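November, notebook of O. Loureiro
Masgate handheld grippers, left/right pair

Left jaw does not close fully, second time

Same fault as before on the left tool. When I squeeze the trigger, the jaws start together and then stop with a gap of 4 mm. If I release and squeeze again, sometimes it goes to the end, sometimes not. The right tool is fine in all tests.

The bad part is that the log does not see it. The width value goes to zero as if the jaws were closed, so in the recording the garment is held, and in reality it slides out. I found it only when I looked at the folding takes one by one. From 240 takes, 17 have this problem. I marked them and moved them to the folder "hold", please do not delete them yet. Teixeira wants to compare the trigger signal with the video.

What I checked

Cable of the encoder: pulled and bent it by hand while reading the value, no jumps.
Pads: glued well on both sides, no play.
Zero calibration: repeated, no change.
Screws at the base of the jaws: one was a little loose on the left tool. I tightened it, and for the first takes I thought it was solved. It was not.

My suspicion now is the pin at the lower end of one linkage bar. With the jaws open I can move this bar sideways with a fingernail, and the other bar I can not. If the pin walks out, the bar can rub on the housing and the motor side turns without the jaw. This would explain why the encoder reads zero, it sits before the linkage. I have not opened it yet.

Safety note: Juleck tried to push the jaw closed with his finger while the trigger was pressed, and it snapped. Only a small pinch, skin not broken. Please switch off the tool before touching the linkage, also for a quick look.

The dark garment on the pink sheet is the task where it fails most. I think the thick cloth gives more load at the end of the travel.
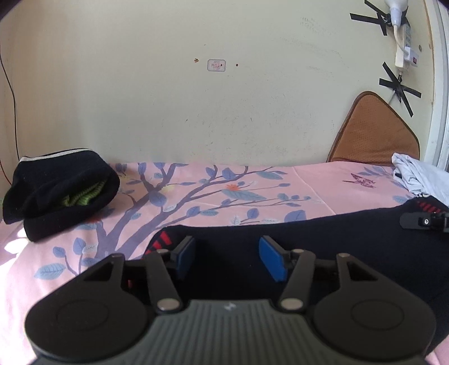
Next

1. Open left housing, measure both lower pins, take the spare from the Gorach box if it fits.
2. Run 300 empty open/close cycles and write the gap every time it stops.
3. No new folding takes with the left tool before this is done.

Recent entries
Trigger spring replaced, right tool
Width calibration, how I do it
Takes with wrong time stamp
Charging the batteries overnight, please read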